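Mumier Hand-Held Gripper: Set-Up Guide
Section 2: Your First Practice Session at the Table

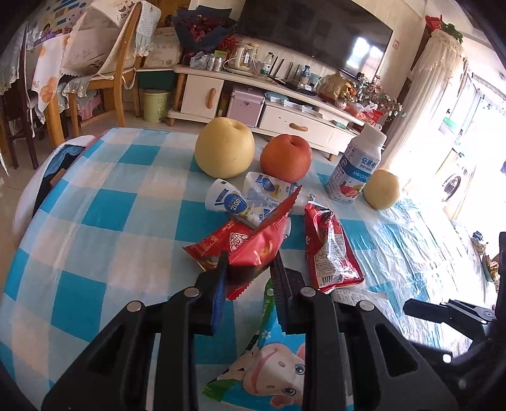
By now you should have the Mumier unpacked, charged, and paired with the Flomumen app on your phone or tablet, and if you haven't, please go back to Section 1 and take your time with it. Your first session is all about getting a feel for the fingers, and we like people to do it at home, at their own table, with whatever happens to be in the kitchen. Snack packets are a fine place to begin. A red one held between the fingers at an angle is a perfectly good grip, and you'll notice that the fingers needn't reach very far along the packet to hold it up. Fruit can wait until later in the session - a big pear or an apple asks for a wider opening and a steadier wrist, and most people are happier meeting those once their hand has settled down a little.

Before you start

You'll want a table at a comfortable height, a chair pushed well out of your way, and enough daylight or lamplight to see what you're doing. A tablecloth is fine, and so is a clear plastic cover over the top of it. Just smooth out any big wrinkles first, as the fingertips like to catch on them. Have a few packets, a couple of drink bottles with their caps on tight, and one or two pieces of firm fruit within reach. There is no need to line anything up neatly. Things lying on their sides or partly across one another make for better practice, once you are past the first few tries.

Note: The strip and the ridged pad on the fingers are meant to be different from each other. Please don't swap them or peel either one off.

Picking up a packet

1. Hold down the power button until the light turns solid green. The fingers will open all the way and then stop. Let them finish before you touch the trigger.

2. Rest your elbow against your side and bring the gripper down toward the table with the fingers pointing forward. It will feel front-heavy for the first several minutes, and that feeling does pass.

3. Choose one packet and put a finger on each side of its nearest end. With a flat packet, tilt your wrist a little so one fingertip can slide along the table and get under the edge.

4. Squeeze the trigger slowly. You'll feel a soft click in the handle when the fingers meet resistance. Stop squeezing there and the gripper will keep that amount of pressure for you.

5. Lift straight up, about the height of a coffee mug, and hold still for a slow breath or two.

6. Lower the packet all the way to the table before you let go of the trigger. Dropping it from above teaches your hand a bad habit and isn't very kind to the crackers.

7. Do this over again until you stop thinking about the trigger. Then try a packet that is lying at an angle, and turn your whole forearm to match it.

Caution: Keep your other hand away from the fingers whenever the light is green. They close quickly and can give you a real pinch.

Moving on to bottles and fruit

8. Open the Flomumen app, tap Grip, and change the setting from Soft to Medium. Soft is lovely for packets but will let a full bottle slip.

9. Take a bottle around its middle, well below the cap. Pouch-style bottles bulge when they are squeezed, so go back to Soft for those and lift only an inch or so.

10. For a large pear or an apple, open the fingers fully and come in from the side at the widest part. If it rolls, let it roll and start over.

Caution: Don't use the Firm setting on food or drinks of any kind. Please don't practice over glassware, or with anything hot.

If something doesn't feel right

If the fingers stop halfway, check for a bit of wrapper or a loose thread of tablecloth between them. Switch the gripper off before you pull it free. If the light blinks orange, the side bracket may have worked itself loose. Snug up its bolt with the small key from the box - finger-tight and then a quarter turn more is plenty. A light that goes on blinking after that is showing error 2941, and you should call us.

Llinos Hughes and Darcy Harawira look after the help line, and both of them are used to walking people through this section over the phone with a packet of cookies in hand. Have your serial number ready, which you'll find inside the battery door.

When you've finished, close the fingers, power down, and wipe the pads with a damp cloth. Leave the gripper out of its case until the pads are dry. Section 3 covers saving your grip settings in the app.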